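Gruswood packing hall - monthly walkround, July
Walked by: Asuka Ichikawa, with Kjell Kvam for the loading side
Started 7:40 am, before the second truck

1. Exits and aisles
North door - OK. South door - pallet jack parked across it again. Moved. Second month running, please talk to the Strickland drivers.
Floor tape by bay 5 worn through, needs redoing.

2. Fire extinguishers
All tags in date except the one by the boiler room. Pin OK, gauge low. Swap ordered through Grolent.
Sign above the hose reel missing. Screw holes still there.

3. Work tables and bags
Table edges OK, no splinters. Stools OK.
Bag stock kept off the floor - yes. Nothing hung on the heater - yes.

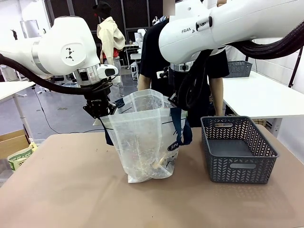

Shelf behind the label printer is overloaded, top level only. Limit is 140 lb and the sticker has faded so new people can't read it. Kenta to reprint.
Step stool has a loose foot. Tagged out, dont use.

4. Electrical
Extension cord under the rug at the front office. Not allowed, said so in May. Removed while I was there.
Panel cover shut, clear space in front OK. Outlet by the sink - test button works.

5. First aid
Kit on wall, seal broken. Eye wash bottle 2 months past date. Burn gel gone. Chiharu has the refill list.
Accident book found in the wrong drawer, put back.

6. Bag handles and straps
Spot check only, full check is on Dagmar Jurčo's sheet. Loose threads to be trimmed, anything with a torn seam goes in the reject bin and not back on the pile. 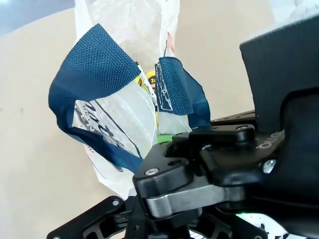

Item 6 - translucent bag, dark blue woven straps.

7. Outside
Gutter over the ramp driping, slick underneath. Mat down for now. Yard light OK.
Gate latch sticks - Kjell has oil.

Open items go to Kenta Honda. Next walk in August, same start time.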